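Home | Products | Manuals | Spare Parts | Contact

Senus Bedside Cabinet: Set-Up Guide
Section 3: Loading and using the drawer
By Lenuța Ghiță, January

Finish Section 2 before you start. The cabinet must stand level on a hard floor.

1. Clear the floor in front of the cabinet. The drawer needs 400 mm to open all the way.

2. Hold the black handle at its center and pull straight toward you until the drawer stops.

3. Check the inside for packing material or loose screws and take out anything you find.

4. Put heavy items at the back of the drawer and light ones at the front.

NOTE: Small items can stay on the top while you load the drawer. Set taller ones near the rear edge.

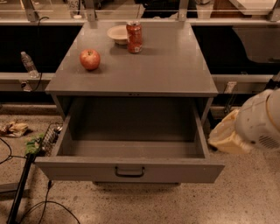

Fig. 3. Drawer fully open, with items on the top.

5. Push the drawer closed with one hand flat on the front panel. If it sticks partway, pull it all the way out again and check for something caught behind it.

6. Open and close the drawer three times. It should run smoothly and sit flush with the cabinet.

CAUTION: Do not lean on the open drawer or let children climb on it. The cabinet can tip forward.

CAUTION: Keep fingers away from the side walls when closing.

Cleaning: Wipe the top and the drawer floor with a damp cloth, then dry. Do not use scouring powder. Clean up fruit juice and soda spills the same day.

If the drawer still sticks after step 5, order slide kit 662 from Trernura Spare Parts.

Related items
Senus Section 2: Leveling the feet
Drestham Two-Drawer Cabinet: Set-Up Guide
Quansah Wall Shelf: Fixing Instructions
Slide kit 662: Fitting sheet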